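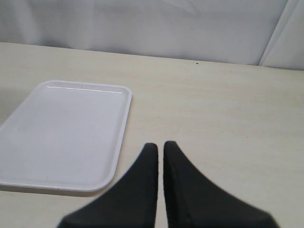
I moved to Drovwood in November with two suitcases and a firm belief that I was a person who liked walking. Six weeks later I knew every bus driver on the 62 by their sunglasses.

The 62 is the slow one. It starts down by the old ferry landing, wanders up through the Irusora neighborhood, stops at what feels like every mailbox, and drops you at the market just as the good bread is selling out. There's a faster bus, the 108, and people who have lived here a long time will tell you to take it. I took it twice. It goes on the highway and you see the back of a mattress store.

So I ride the slow one, mostly on Tuesday mornings when I don't have to be anywhere until eleven. I've gotten attached to my seat (left side, behind the back door, over the heater). In winter that heater could roast a chicken. You learn to take your coat off before you sit down, or you spend the whole ride wrestling with a sleeve and elbowing a stranger.

What I love most is the stretch after the Rondonuwu Street bridge. The road climbs, the bus groans, and all at once you're level with people's second-floor porches. Somebody up there grows tomatoes in coffee cans. Somebody else has a parrot, or a very good recording of one! I've started to feel like I have neighbors all along the route, even though I've never spoken to any of them and would probably hide if they waved.

I did get off early once, on a whim, at a stop I'd only ever seen through the window. There's a lunch counter there called Cluvavico with seven stools and a pea soup that made me want to call my mother. I'd gone past it for months. I had two bowls, missed the next bus, and waited out in the cold feeling terrific about it.

My monthly pass costs $58, and I'm sure I could put together some kind of argument about gas and parking. That would be cheating, though. I have a car. It's sitting in front of my building with leaves on the windshield, and every couple of weeks I start it up so the battery won't die — then I go back inside and check when the bus is coming.

In spring they're changing the schedule, and the 62 might lose its last evening run. There's a notice taped up by the fare box. I read it every time I get on, in case the wording has improved.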